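Kenora Parts Library Moves Small Hardware to Frosted Boxes

August 16, 2024

The Kenora parts library has finished moving its small hardware out of drawers and into translucent plastic boxes, one part type to a box. The changeover covers 191 part types, among them hinge pins, cable clips, spacers and shelf pegs. Borrowers can use the new layout from this week.

The old system dated from the library's first room on Sayegh Street. It used 66 shallow drawers, most of them holding several part types divided by cardboard strips. The strips moved when a drawer was pulled out fast, and parts crossed from one section to the next. A stock check in May found mixed contents in 21 drawers.

"The mixing was mostly in the fasteners," said Karim Kassab, who ran the check. "Two screws with the same head and a slightly different thread look the same in a drawer. They do not look the same when you strip one in a door frame."

Each box is assigned to a numbered shelf position. Sorting takes place at a brown-topped table, where a frosted box is set down on one side and a white sheet on the other. Parts are tipped onto the sheet, checked against the list, and put into the box by hand. Loose swarf and dust are then shaken off the sheet into the bin. 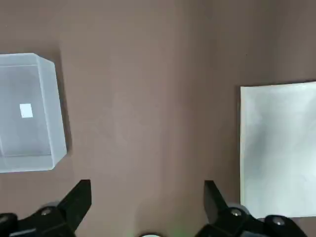

Why were frosted boxes chosen over clear ones?

Clear boxes of the right size were only sold with hinged lids, and the shelves do not leave enough height to open a hinged lid in place. The frosted type comes with a lift-off lid and fits two deep on the existing shelving.

Eglė Grīnberga drew up the numbering. The first two digits give the shelf and the last two give the position, counted from the left. Part types that are often borrowed together, such as drawer runners and their screws, have been given neighboring positions. The printed index hangs at the end of the first shelf, and a second copy is kept at the desk.

Lending terms are unchanged. Small hardware may be taken in lots of up to 72 pieces, and unused pieces go back to the desk, not to the shelf. Mansa Addo, who handles returns, asked borrowers to keep different sizes in separate bags.

Parts that could not be identified during sorting have been set aside for Carla Abu Hammour to measure. Any that match an existing type will be added to stock, and the rest will be offered as mixed lots. The empty drawer units go to the Sonier workshop, which plans to use them for sandpaper and drill bits.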